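Home | Shop | Care guides | FAQ | Contact

Towels and cloths: washing, folding and storing

These are the questions we get most often at Rurwood Linen about our microfibre towels and cleaning cloths. If yours isn't answered, use the contact page and we'll reply by email.

Do I need to wash new towels before I use them?

Yes. Wash them once on their own in cool water with half your usual amount of detergent. Darker colours may release some dye in the first wash, so keep them away from whites. The Timen range has a finish that washes out the first time through, and the towels will feel softer and soak up more after that.

What temperature should I use?

Warm is fine for everyday washing, up to 40 degrees. Hot washes shorten the life of the fibres. Don't use bleach or fabric softener. Softener coats the fibres and the towel will push water around the bench instead of picking it up.

I've already used softener. Is the towel ruined?

Usually not. Wash it two or three times in warm water with detergent only and no other items in the load. Most towels recover.

Can I wash microfibre with cotton?

You can, but the microfibre will come out covered in lint. We suggest keeping a separate mesh bag in the laundry and doing a small load when it's full.

Can they go in the dryer?

On low, yes. Skip the dryer sheets, which do the same thing as softener. On the line they dry quickly, and in summer it's better to hang them in the shade so the colour doesn't fade.

How do I fold a towel so it stacks neatly?

Lay it on a flat surface with the care label facing up. A table with a cloth over it works well, as the towel won't slide about the way it does on a bare benchtop. Smooth it out from the middle, bring the two long sides together, then fold it end to end. Fold once more if your shelf is shallow. You should finish with a rectangle with fairly straight sides.
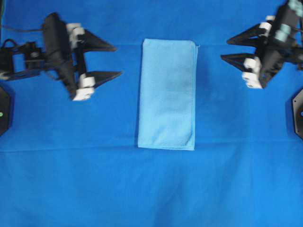
Light blue microfibre towel, folded, on a darker blue sheet.

The corners of a folded towel will always be a little rounded because of the thickness, and a top layer that flips up at the corner can be pressed down by hand. There's no need to iron it. Ironing can melt the fibres.

My towels don't fold square. Are they faulty?

Some towels pull out of shape slightly in the wash, mostly after a hot dryer cycle. Stretch the towel gently by opposite corners while it's still damp, then dry it flat. If it was uneven when you took it out of the packet, send us a photo and your order number.

Should I fold or roll?

Whichever suits the space. Folded towels do better on shelves and rolled ones in drawers and baskets. For narrow caravan cupboards, folding to a tall, slim shape and standing the towels on end lets you pull one out without disturbing the rest.

What does the weight on the label mean?

It's grams per square metre. The Tasolar cloths are 221 and the Timen towels are 300. The heavier fabric holds more water and makes a thicker fold, so allow more shelf height.

How many come in a pack?

Tasolar cloths come in packs of 9. Timen towels come in packs of 4. We don't split packs.

When should I replace them?

When they feel scratchy after a proper wash, or stop absorbing. Old ones are good for bikes, outdoor furniture and muddy dogs.

Related articles
Getting grease out of tea towels
Which cloth for glass?
Folding a fitted sheet
Selvanayagam cotton bath mats: care and sizes
Returns and exchanges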